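3.2 Care of garments in the household

The second part of the survey asked how people in Drakbridge look after the clothes they wear to work. We received 388 completed forms, and 42 of these households also agreed to keep a laundry diary during March. The diary had one line for each garment, where the person wrote when it was worn, when it was washed and why. In total the diaries contain 3818 lines. 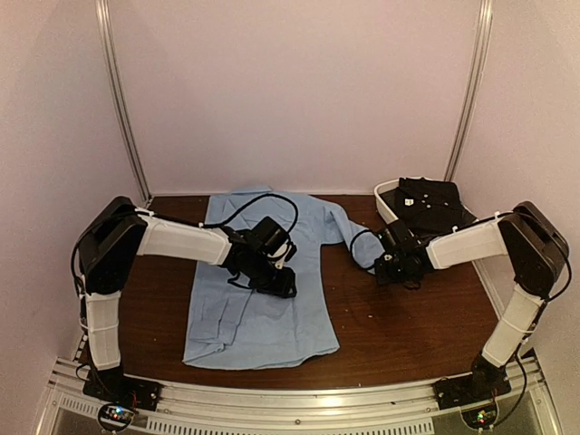 The reason for washing was often not dirt. Many people wrote only "worn once" or "it was its day", and we coded such answers as habit. Shirts were washed from habit more often than trousers or sweaters - this agrees with the earlier interviews by Shao in the Gulell district. Older respondents were more willing to air a shirt overnight and wear it again.

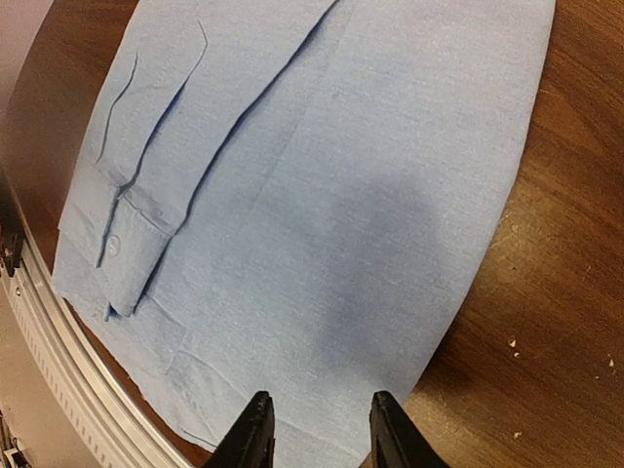 Figure 4. Light blue long-sleeved shirt with buttoned cuff, spread on a wooden table.

Ironing showed a different picture. Respondents who fold their shirts soon after drying reported less ironing, but we can not say which one is the cause. It is possible that a person who dislikes ironing learns to fold early. The question on storage was also understood in two ways, as Chenxi Qiu noticed during coding: for some people "put away" means the wardrobe, for others it means any basket where clean clothes wait. We therefore joined these two answers in the analysis.
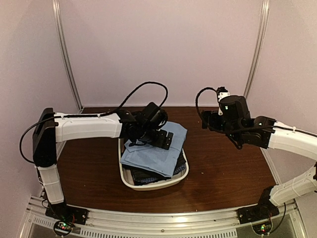
Photo: Xuelian Shao

The waiting time in the basket was longer than we expected. In the diaries of larger families, clean garments stayed there for several days and were then taken out directly for wearing. Such garments were sometimes washed again by mistake, and the diary keepers marked these lines with a star. We return to the starred lines in Section 4, where the water use is estimated.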